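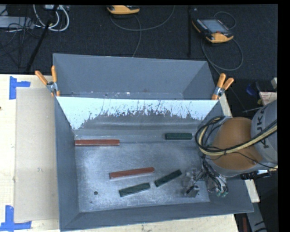 Divided Bin Picking Cell: Equipment and Ordering Information

Plulluvura supplies bin picking cells to training centers, laboratories and small manufacturers that are planning their first automated parts handling station. This page lists what is included with the cell, what the purchasing organization must provide, and which costs should be entered in the budget before a purchase order is issued.

Intended use

The cell is intended for picking rigid blocks from a metal bin with an arm-mounted gripper. Parts may lie at any angle on the bin floor. The front section of the bin is the picking area. The rear compartment may be assigned as a drop-off area or left out of the program entirely. Customers who require a second part type should request the Wondeck fixture set, which is quoted separately.

Included in the base package

Divided metal bin with sloping sides
Removable divider panel
2 spring clamps for the divider
Starter set of rectangular blocks in red and green
Gripper and adapter plate
Cable and hose bundle, cut to the reach stated on the order
Printed setup guide

Not included

Robot arm, controller and control pendant
Worktable
Compressed air supply
Guarding and floor marking
Risk assessment for the installed cell

Many customers already own a suitable arm. The adapter plate is drilled to order, and the make and model of the arm must therefore be stated on the request form. Orders received without this information are held until it is supplied.

Pricing

The base package is priced at $1,963, excluding freight and sales tax. Replacement divider panels are available individually. Bins, panels and blocks are treated as wear items and are not covered by the warranty once the cell has been placed in service. Scratches and scuffing on metal surfaces are normal in use and do not qualify for exchange.

Organizations ordering for more than one site may request a combined quotation. Each site must still submit its own request form, as cable lengths and adapter plates differ.

Planning the installation

The bin should rest flat on a stable tabletop within reach of the arm. Allow clear space on all sides for the clamps and for the operator to remove parts by hand when the arm is stopped. The position of the bin should be marked on the table with tape so that it can be returned to the same place after cleaning. If the bin is moved, the pick positions must be checked before automatic operation resumes.

Cables and hoses should be routed with enough slack for the full motion of the arm. Pendant cables require a separate path away from walkways. Plulluvura recommends that a storage hook for the pendant be included in the facility budget.

Staff time is frequently left out of first-year estimates. Customers should plan 19 hours for unpacking, mounting and initial programming by a trained technician. Operator training is offered at the Flurkumitz service center and is invoiced per person.

Spare parts

Blocks are sold in boxes of 50, in one color or mixed. Clamps are sold in pairs. Gripper fingers are made to order and should be requested together with the cell if uninterrupted use is required. Fittings and hoses are stocked by Janjua, the authorized parts distributor, and may be ordered from that firm directly.

Ordering

Send the completed request form with a table drawing showing the arm base, the intended bin position and the nearest power outlet. A written quotation is returned after the drawing has been reviewed. Requests for delivery before the end of the budget year should reach the sales office by November.

Returns of unused equipment are accepted in the original packaging. Drilled adapter plates and cut cable bundles cannot be returned.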